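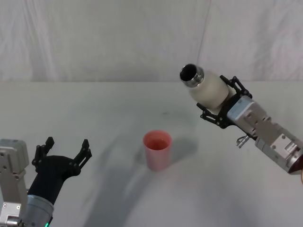
Tarek Farah doubts that a refill plan will save shoppers a cent, and Plendby says he has a fair point.

PLENDBY, 20th October - Beken and Sayegh will offer drink refills at 129 stores from April. Earlier claims in this field have been thin - Sota dropped its own plan after two seasons, and its savings figures were never published.

Plendby will check receipts from 902 households before it backs any price claim. Until then, it advises shoppers to compare the cost per ounce.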